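6.2 Setting the exposure and finger mask for the wrist camera

Complete this section before you teach any grasp poses in Livus. You need operator rights and a connected wrist camera.

1. Open Perception > Wrist camera and select Live.
2. Turn off Auto exposure. The value in the box stays at the last automatic setting.
3. Move the arm to the pose named VIEW_NEAR.
4. Lower the exposure until the Clipped counter stops showing 999. The counter does not go higher than this.
5. Open the gripper fully, then select Mask > Learn fingers. Wait for the green bar to fill.
6. Select Save to profile and type a name of up to 29 characters.

Note: Profiles saved in Gistora load without changes, but the finger mask must be learned again.

Caution: Keep hands clear during step 5. The gripper opens at full speed – the speed slider has no effect here.

If the mask does not save, close the Clusteck log viewer and repeat steps 5 and 6.

6.3 Checking the depth source

The planner takes its approach distance from the depth source chosen under Planning > Inputs. Set it to Stereo for most parts, and to Fused when the part is pale or has a fine repeating pattern. Close views are the hardest case. With a curved white surface of fine parallel lines behind the fingertips, and a bright area past its edge with almost no detail, stereo matching can pick the wrong line or return no depth at all. Switch to Fused, set Minimum confidence to High, and run Test approach two times before you save.

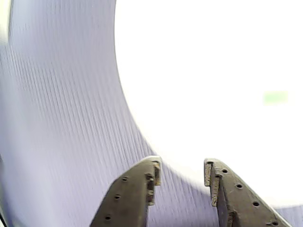
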